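Started this in August because I was tired of arguing about which version of *Koltano* people had seen. It got out of hand!

# koltano-cuts

A table of scene differences between the TV airings of *Koltano* and the version that's streaming on Prorkton now. If you grew up with the show and something feels missing on a rewatch, you're probably right, and there's a decent chance it's in here.

The show ran four seasons, 129 episodes. The TV airings were trimmed for ads, the Brunelo discs put a lot back, and then Prorkton got a set of masters that match neither (the season two finale has a different song over the credits, which still makes me mad).

## What's in the box

- `cuts.csv` – one row per difference, a bit over 2000 of them
- `episodes.csv` – titles, air order, disc order, running times
- `songs.csv` – swapped music, very incomplete for season three
- `notes/` – my rambling, in plain text, skip it if you like

Times in `cuts.csv` are minutes and seconds from the first frame of the episode, *after* the recap. I changed my mind on this halfway through season one, so if a row has `t_old` filled in, trust `t_new`.

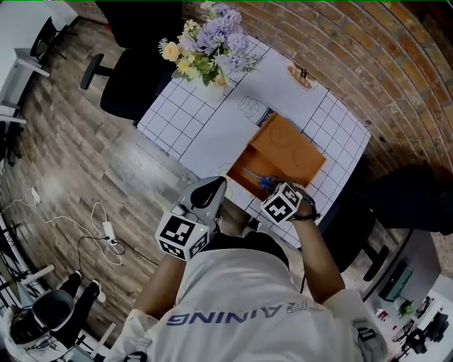

Solomiia Sirko wrote to say that the recap rule breaks on the two-parters, where the disc version runs both halves together with no recap at all, and could I please add a column for it. Done! It's called `joined` and it's either 1 or blank. She also sent in fixes for the whole Marchuk trial storyline, which I had in the wrong order – I'd been going by the disc menu like a fool.

## How I did it

I watched two versions side by side and paused a lot. For season four I only had one good TV recording per episode, so a "missing" line there might just be a local station cutting early for the news. Those rows say `unsure` in the last column. Please don't quote them at people online as proof of anything.

Small stuff I left out: fades that are a little longer, color changes, the logo in the corner. I did keep every changed line of dialogue, even the silly ones. The mayor's "Not with that hat, Marchuk" is gone from streaming completely, and I want that on the record.

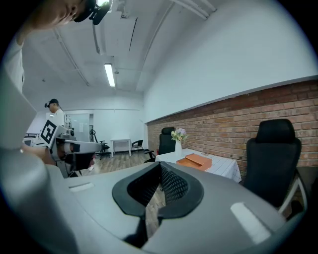
*Gray shell, black mesh in the middle.*

## Known problems

- Season three songs, see above. I can name maybe half by ear.
- The clip show is listed twice, once in air order and once in disc order. Filter on `is_clip` if it messes up your totals.
- About 400 rows still have no `who` value, mostly crowd scenes.
- Accents in guest actor names got mangled in an early export. I fix them when I run into them.

## Using it

Do what you want with the table, just link back here. There are no clips, stills or scripts from the show in the repo and I won't add any, so please stop asking (I do understand why you'd want the hat scene).

Fixes go in as an issue or a pull request, whichever is easier. Tell me the episode, the version you watched and a time. Olesia Yatsenko is checking season two right now, so hold off on that one until her branch is merged or we'll all be fixing the same rows.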